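Category: Visits & Fairs / Home and Garden
Last updated: June

A Friday at the Patora garden fair

I came to Patora with the early bus, and at 9 o'clock there was already a line in front of the old market hall. The ticket costs 3 euros and you receive a paper map, which I recommend to keep, because the halls are not numbered very well.

The first hall belongs to the growers. Miettinen had the longest table, with ferns and small begonias, and they let you touch the soil mix and ask how often to water. I asked too much, I think, but they were patient. Their catalog lists 530 plants, and they told me that 400 of them are grown in their own greenhouse outside the town.

In the second hall I listened to a talk by Voseo about plants for dark apartments. The room was warm and the microphone was weak, so I understood only a part. What I remember: turn the pot every week, and do not give fertilizer in winter. I have done both things wrong for years.

After lunch (pea soup, very good) I went to Onell, who show pots and holders for the wall. I liked the ones with flat sides and corners, in strong colors. For a small kitchen like mine, the wall is the only free place. I did not buy, as I still had to carry two ferns home.

The bus back is number 764 and it stops behind the hall, not in front. I learned this too late and waited one hour more.

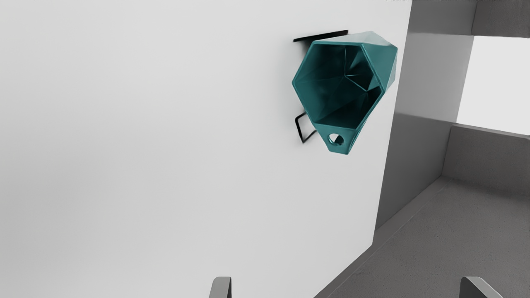
Reader comment: I was there on the same day and I would add that the Miettinen table sells the last ferns for half price before closing, so it is better to come in the afternoon if you only want to buy.

Contact | Copyright, all texts by the author | Back to top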